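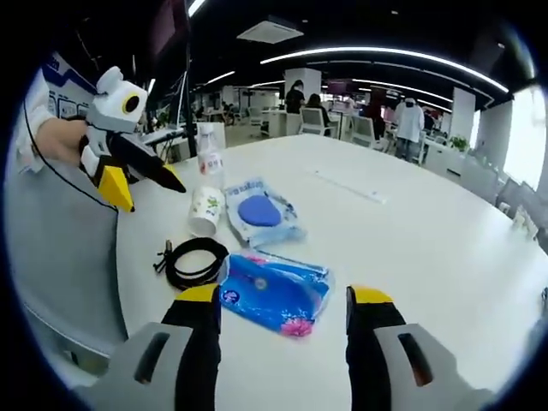

Une machine peut-elle débarrasser une table aussi bien que nous ?
Pas encore, du moins pas n'importe quelle table, mais l'écart se resserre à une vitesse qui surprend même ceux qui y travaillent.

Accueil Magazine Techniques Maison Ateliers Abonnement

Rechercher dans les archives OK

J'ai passé une bonne partie du printemps à regarder des pinces saisir des choses. Des éponges sous plastique, des gobelets, des bouteilles, des sachets qui se froissent au moindre contact - tout ce qu'on ramasse chez soi sans y penser en parlant au téléphone. Je m'attendais à m'ennuyer. J'y suis retourné trois fois !

Chez Simesance, on ne parle presque plus des robots qui dansent. On parle de sachets. Un sachet n'a pas de forme à lui, il glisse, il brille sous les lampes, et la caméra prend un reflet pour un bord. Une boîte en carton se saisit à peu près toujours de la même façon, alors qu'un emballage souple change de contour dès qu'on le touche. L'équipe a donc dressé une liste de 34 objets ordinaires, que la machine doit prendre et ranger dans un bac. Au dernier essai auquel j'ai assisté, elle en a réussi 11 du premier coup. C'est peu, et pourtant j'ai trouvé cela formidable : parmi eux figurait une bouteille d'eau couchée, que la pince est allée chercher par le col après une courte hésitation.

La méthode a quelque chose de très artisanal. Une personne tient la pince à la main, ramasse l'objet comme elle l'entend, recommence, et le logiciel apprend de ces gestes filmés au ras des doigts. On y retrouve des habitudes que personne n'aurait songé à écrire dans un programme, par exemple pousser un peu le paquet pour en relever le bord, ou l'aborder de biais quand un autre objet gêne. Après une heure, j'avais mal au poignet et un respect tout neuf pour mon pouce.

À l'atelier Bakberg, qui prépare des colis de pièces détachées, la question se pose autrement. Il y a des cadences, des bacs qui arrivent, des gens qui attendent au bout de la ligne. Le bras installé en novembre y traite jusqu'à 70 % des références, toutes rigides. Les pochettes restent à la main. On m'y a montré un joint dans son film transparent, gros comme une pièce de monnaie, que la machine soulevait puis laissait retomber, encore et encore, avec une patience que je lui envie.
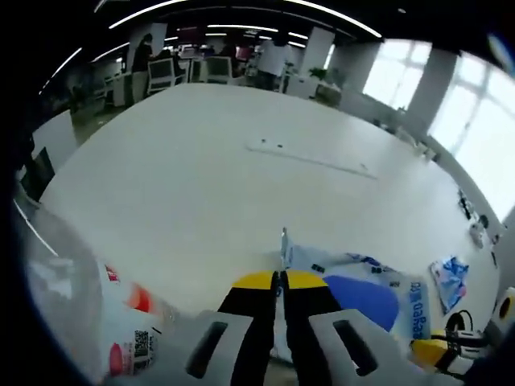

Bilyk n'est pas convaincu. Pour lui, un appareil qui échoue une fois sur trois devant un emballage souple n'a rien à faire dans une cuisine : il faut rester à côté, surveiller, rattraper, et autant ranger soi-même. Il ajoute que la lenteur le gêne moins que l'imprévu, et qu'il accepterait volontiers une machine qui mette une heure à vider l'évier, pourvu qu'il puisse sortir pendant ce temps.

L'objection est juste. Elle dit aussi où porter le regard : vers la capacité à s'apercevoir qu'on a raté. C'est le pari du projet Skarada, dont la pince s'arrête, recule et revient par un autre côté lorsque l'objet lui échappe. J'ai compté 65 secondes pour un seul sachet, reprises comprises. Ma main en met deux, mais elle s'entraîne depuis l'enfance.

Pour le linge, il faudra attendre plus longtemps. Une chaussette retournée met encore tout le monde d'accord.

Contact | Mentions légales | © 2025 Tous droits réservés | Haut de page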